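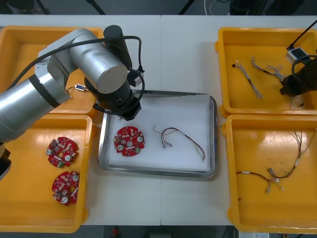 Notebook entry, assembly automation bay
November, open day at the Etwood workshop
Project: Telon kit preparation, two-arm cell

Doors opened to visitors at 9:30. The cell had been powered up at 8:00 and both arms were homed before the first group was admitted. The floor line was moved outward by one tile at the request of the site office, and the barrier on the aisle side was left in place all day.

The demonstration concerned kit preparation only. One kit consists of a round circuit board and the wire parts that go with it, brought together in the lined steel tray at the middle of the bench. Boards are kept to the left and harnesses to the right. This is the same division used at the Dridberg site, and operators who have worked there should find the bench familiar.

Each group received a short introduction, a period at the barrier, and time for questions. Sessions were limited to 21 minutes so that the groups coming over from the Fraser building would not overlap with those already present. The second session ran over and the third was shortened accordingly.

Points covered in the introduction:

Supply trays and what each one holds.
Why the arms work from opposite sides of the bench.
Arm speed, held at 60 percent of the normal setting for the day.
Location of the stop buttons and who may press them.

The cycle counter read 2,373 at power-up. It was not reset, and the figure should be carried forward to the maintenance sheet.
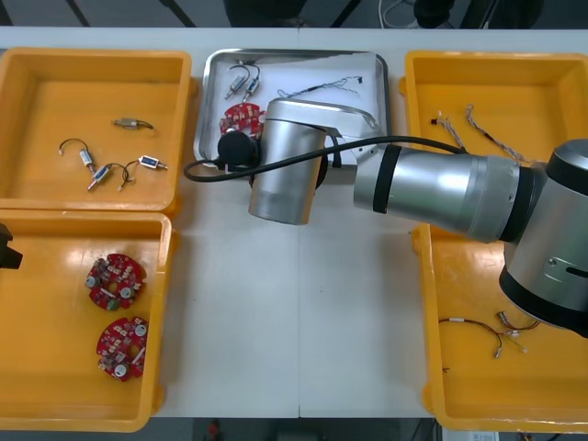
Visitors asked most often about the harnesses. A board keeps its shape and can be approached the same way each time, while a harness settles differently whenever it is put down. The reply given was that the harness should be picked near a connector where possible, and that loose ends are the main source of failed picks. Several visitors from the Fraser building asked whether the harnesses could be supplied on cards. This has been raised before and remains open with purchasing.

A question was also asked about the small cylindrical parts with attached leads. They are handled in the same manner as the harnesses, but the grip is taken on the body and the lead is allowed to follow. Looped leads can catch on a neighboring part. Wider spacing in the supply tray is recommended.

Items for follow-up:

1. Replace the tray liner before the next run and note the date on the bench card.
2. Review cable slack on both arms at full reach.
3. Send the handout to Dridberg with the corrected part list. The printed version gives the old harness number.
4. Restore normal speed only after the barrier has been returned to its usual position.

Last group left at 3:40. Arms parked, air off, bench log signed.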